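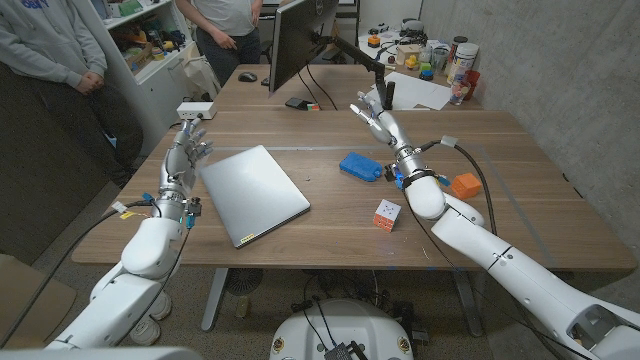 Hands Up for Grutina!

If you've walked past the end room in Bhardwaj Hall after 4 p.m. lately and heard cheering, it was probably us, and it was probably over a block. The Perkholm Robotics Club has been working on its two-armed manipulation project since the start of the semester, and we are long overdue to tell everyone else in the department what we've been doing in there.

The project is called Grutina. The name was picked by a vote at our first meeting and has stuck so well that first-years now use it as a verb (to grutina something is to pick it up very slowly while holding your breath). The goal is to have the robot handle ordinary small objects on an ordinary desk with both hands, passing things across from left to right and setting them down where it was told to. We'll be taking it to the student challenge at Wirnberg in October, where every team gets the same list of tasks and the same amount of time.

So far our practice objects are a blue block, a little orange cube with a bumpy top and a Rubik's cube. People ask whether the robot is going to solve the Rubik's cube. No! We would love for it to pick the thing up by opposite faces without giving it a quarter turn by accident, and that alone has taken up most of our evenings. The orange cube is everyone's favorite. It's small enough to be a real challenge and the bumps give the fingers something to work with.

The way we practice is teleoperation first. One student drives the arms through a run, we record it, and then we go back through the recording and decide whether it was clean enough to keep. When we closed the log before break we had 1,226 recorded attempts, and 587 of those made it into the keep folder. That's a better share than last year's gripper project ever managed, and these are full hands with fingers, which are a lot fussier.
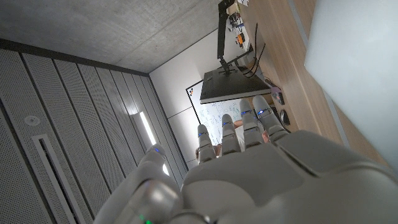 What we learned about thumbs

We started the semester thinking hard about fingers and hardly at all about thumbs. It was a mistake, and a fun one to fix. With the fingers closing first, the Rubik's cube tended to roll toward the palm before the thumb got there, and then the whole grasp had to start over. Tirta Khoo, our lead on the hand team this year, suggested bringing the thumb in early and letting it wait, like a bookend, while the fingers come around to meet it. We tried it that same evening and kept going until we got kicked out at closing time.

The wrist views have been a huge help with this. From the head you get a nice overview of the desk, but at the moment of the grasp the hand covers up the very thing you want to look at. From the wrist you look right up the back of the hand to the fingertips, with the small blue lights glowing at the joints. It takes a while to get used to (walls lean, people lean, the monitor hangs off at some wild angle), and our newer drivers usually spend their first session tilting their heads to match. After a few sessions you stop noticing.

We've also gotten much better about the whiteboard. It used to be a mess of half-erased sketches from different weeks. It is still very full, but now anyone who changes a grasp draws the change up there before the next run, and anyone who disagrees draws their own version beside it. Some of the best conversations of the semester have happened standing in front of that board with a blue marker.

The other big lesson is cables. If you join us, you will learn to love cables. Each arm needs enough slack at the wrist to turn freely and not so much that a loop can catch the edge of the desk. We now do a slow sweep of both arms before every session, all the way out and all the way back, with one person watching each side. It takes a few minutes and has saved us a great deal of grumbling.

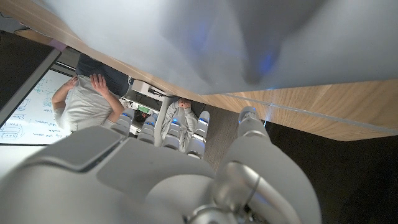

Reading time for this section: 3 minutes

Come to an evening session

We'd really like more people in the room. You don't have to be an engineering major, and you don't have to know how to program. Last year one of our strongest drivers came over from the music department, and she had better patience with a slow grasp than the rest of us put together. If you've ever enjoyed a claw machine, or threading a needle, or repairing a watch strap with tweezers, you'll be right at home.

A first session goes like this. You get the safety talk, you learn where the stop button is, and you practice pressing it until you can do it without looking. Then you watch a couple of runs standing well back from the arms. After that you get a turn driving one hand with an experienced member driving the other, and we start you off with the blue block. Expect to drop it. Everyone does, and there will be applause when you finally don't.

If driving isn't your thing, there is plenty more to do. We need reviewers to sort through the recorded attempts, and this is a great job for people who like to sit with a hot drink and be picky. We need someone to write the team notebook for Wirnberg, with decent drawings. We also need help thinking up new practice objects, and here we'd love your suggestions. The rules say everything on the task list will be a common household or office item, small enough for one hand. Pens have been proposed, and egg cartons, and a roll of tape. Please keep them coming.

What's next for Grutina: the handover. At the moment each hand is doing fine by itself, and the step where one gives an object to the other is still shaky. The giving hand lets go too soon or hangs on too long, and the two of them end up in a polite little tug-of-war over the orange cube. Tirta has a plan for it involving a short pause and a tiny pull from the receiving hand, like the way you'd check that someone really has hold of the plate before you let go of it. The hand team will be testing it over the next couple of weeks, and we'll report back in the next issue with numbers.

Sessions run from 4 p.m. to 7 p.m. in Bhardwaj Hall, end room, ground floor. Check the sign-up sheet on the door for open evenings, and put your name under "driver," "reviewer," or "just looking." All three are welcome. Closed-toe shoes, please, and tie back long hair.

The Perkholm Robotics Club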